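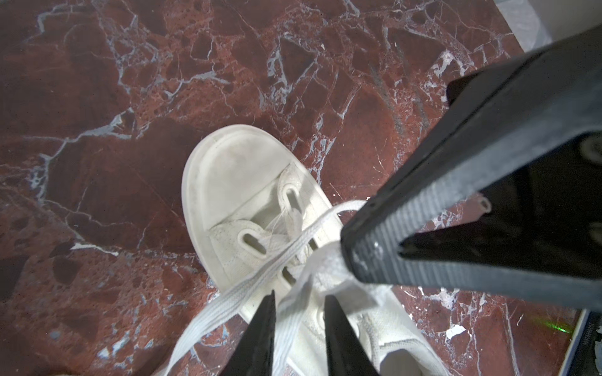

Wrist view, lace held at the big finger, white canvas shoe on the lobby floor.

July, open day at the Ulcombe building. Writing this up at 4.30 with a cup of tea, before it all runs together in my head.

We had 66 names in the visitors' book by closing, and I think nearly all of them stopped at our station at some point. The lacing demo was Balthasar Bachmann's idea and I'll admit I grumbled when he put it forward, as I would have been quite happy showing the bin sorting again. He was right, though! Everyone has tied a shoe, so everyone had an opinion, and the kids in particular got right down on the marble to give the arm advice.

We ran the Resadura arm on the Sheehan controller the whole day, with the wrist feed up on the big monitor. I'd do that again without thinking twice. People watched the screen far more than the arm itself, and it let us talk about how little of the shoe you get to see once a finger is reaching across the laces. A lovely retired upholsterer from Bevard asked why we don't feel for the lace the way she would feel for a thread, and we had a good long chat about force sensing – she has promised to send me some waxed cord to try.

Bits and pieces for the rest of you:

Flat lace is still the one to use. The round lace we tried first thing kept rolling away from the fingertips and we swapped it out before the second group came through.

The red floor with all that white veining is hard on the lace finder. A white strand next to a white vein, well, you can imagine. I dropped back to the settings in log entry 1272 and it behaved better, but I'd like a plain dark cloth under the shoe next time and I haven't asked the front desk yet.

Grip force was at 2 newtons all afternoon. The lace has a few loose fibres near the eyelets, so please have a look at it before anyone runs a long session.

Spare laces are in drawer 76 with the tape. Balthasar has the cable for the monitor and wants to borrow it until the end of the month, fine by me.

Still to do: thank-you note to the front desk, copy the wrist footage over, and write to Bevard about the cord.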